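Chair Tuckers Wanted: Operators for a Study of Humanoid Furniture Tidying

Paid sessions, November, Bustska building, second floor

Every office has somebody who stands up, walks off and leaves the chair in the middle of the floor. We have built a research program on this person's failings. The Grorkside study teaches a two-armed humanoid robot to walk up to an office chair, take hold of it and put it back under the desk, and we need people to steer the robot while it learns. You may be one of them. You may also be one of the people who leaves the chair out, in which case you are still welcome.

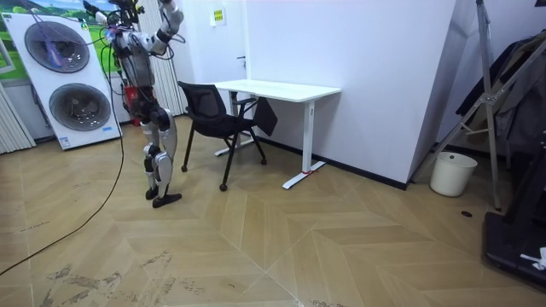
The robot, the chair and the desk in the Grorkside room.

What we are trying to find out

The method is imitation learning. A person drives the robot through the task by remote control, we record what the robot's cameras saw and what its joints did, and a model is trained to produce the second from the first. Do this often enough and the robot begins to do the task by itself, along with every bad habit of the people who taught it.

The bad habits are the subject of the study. In our first round we collected 3000 demonstrations from a small pool of experienced operators, mostly lab members, who had all learned from each other and therefore all approached a chair in the same way. The trained policy was smooth, confident and good at exactly that approach. When we turned the chair a quarter of the way round, it went on reaching for a backrest that had moved elsewhere. We have watched this many times. It does not get less embarrassing.

Then Jiahui Ye, who runs the data side, tried something cheap. She brought in people who had never driven a robot, gave them a short practice session, and mixed 320 of their demonstrations into the set. They were slow. They grabbed armrests, hesitated, let go, came back from the other side. The retrained policy was a little less elegant and a good deal harder to confuse, and in particular it learned to try again after a bad grip, something our experts had hardly ever shown it because they hardly ever had bad grips. They have been quite modest about this.

So far that is one result, in one room, with one type of chair. It could be variety that helps, or the recoveries alone, or some accident of who answered the first notice. The second round is meant to separate these. 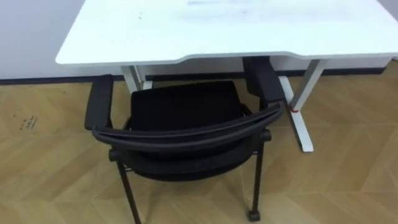 We chose chair tucking because it sounds trivial. You do it with one hand while thinking about lunch. For a robot it means judging where the casters will let the chair go, holding it with two arms that must agree with each other, and then walking forward while pushing something that would prefer to swivel. The desk in our room has a curved front edge, and armrests have to pass under it. There is more to argue about in that last stretch than in all the rest of the task, and at our weekly meeting we do.

What you would be doing

You will sit (or stand, some prefer it) at the operator station in the next room, wearing a headset that shows you the view from the robot's head. Two hand controllers move the arms and foot pedals handle walking. Þröstur Kirkegaard, who looks after the robot, will stand in the room with it, holding the emergency stop and saying very little.

Each session goes like this:

Safety briefing and paperwork.
Practice, with the chair in an easy position. Take as long as you need.
Three blocks of recorded attempts, with the chair placed differently every time according to a list you will not see.
A break between blocks, which you must take even if you feel you are getting good.
A short questionnaire about effort, frustration and motion sickness. 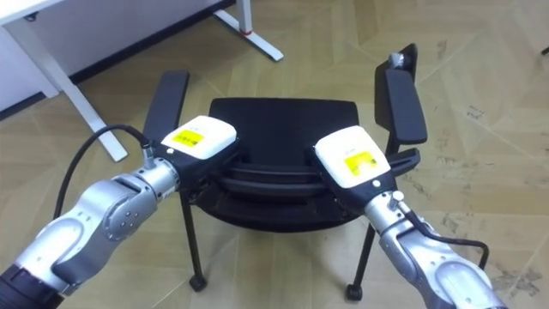
Both arms at the chair, from the robot's head camera.

You will be assigned to one of two groups. One group gets coaching from us during practice, including our preferred grip. The other gets the controls explained and is then left alone. Please don't compare notes with other participants until you have both finished, and please don't ask Þröstur which group is the better one to be in. He will look at the ceiling.

Failed attempts are kept and labeled as failures. They are useful to us and you are paid the same for them. If the chair escapes, wave to the ceiling camera and it will be put back for you.

Who can take part

We need 16 new operators for this round. You should:

be 18 or older
have normal or corrected vision (most glasses fit under the headset, very wide frames don't)
have working use of both hands and at least one foot
be able to come for four sessions within the same month
have no previous experience of controlling a robot arm

That final point is strict. Toy claw machines are fine. If you have worked on the Pacheco arms downstairs, or on anything else at Inotora, you are too skilled for us and we are sorry. Gamers are welcome, but there is a question about it on the form and we would like a true answer, in hours.

If you get badly carsick, think twice. The view moves when the robot walks, and a few people in the first round had to stop. Anyone who stops is paid for the whole session.
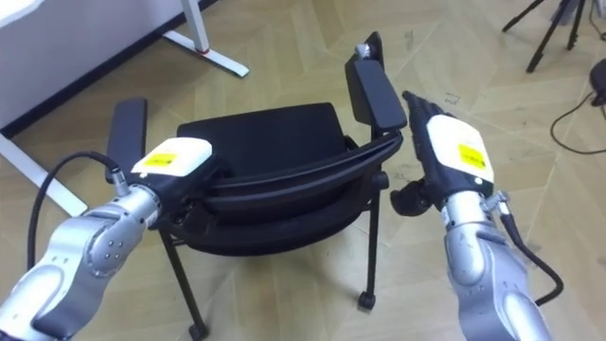

Working from behind the backrest.

Pay and practical matters

Sessions are two hours and are paid at the participant rate on the consent form, which you will be sent before you commit to anything. There is a bonus for completing all four. It does not depend on how well you do, in spite of repeated suggestions from one colleague who did well.

Session times are 9:30 in the morning or 2:00 in the afternoon. We can't do evenings, as the room is shared and the robot's batteries have views of their own by then.

Wear flat shoes you can feel a pedal through. Bring water. Coffee is provided and has been described in past questionnaires, in the box marked Other Comments, at greater length than the robot.

What we record

We keep the robot's camera streams, its joint positions and your controller inputs, stored under a participant number. Your name goes on the consent form and nowhere near the data. We do not record your voice, which previous participants have been relieved to learn. The demonstrations will be released with the paper so other groups can train on them. You can withdraw your data up to the release, and we will tell you when it is coming.

We'll also send you the results if you tick the box. Round one participants got a two-page summary and a clip of the trained policy making one of their own mistakes.

One longer position

We are also looking for a part-time data annotator, starting in November, for the length of the project. The work is watching recordings and marking when the robot makes contact, when it loses contact, when the chair starts to move, and whether the chair counts as tucked. There is a written definition of tucked. It is on its fifth version and you would be expected to have opinions about the sixth.

You need patience, decent spreadsheet habits and the ability to tell us when the definition is wrong. A technical degree is not needed. Experience with video logging, subtitling, sports statistics or any other job that involves pausing and going back would count in your favor. Annotators cannot also be operators.

If you would like to apply for this one, send a page about yourself and one paragraph on how you would decide whether a chair had been put away properly. We read the paragraph first.

How to sign up

Operators: fill in the sign-up form at the Bustska front desk, or ask there for the Grorkside study and they will hand you one. Give us at least three session times that suit you. We will get back to you within a week with a yes, a no, or a place on the waiting list.

Annotators: hand in your page and paragraph at the same desk, marked for Jiahui Ye.

Questions about the robot go to Þröstur and questions about everything else go to Jiahui. The form has a space for access needs. Please use it early, as the pedals can be remapped to the hand controllers but it takes us a day to do it.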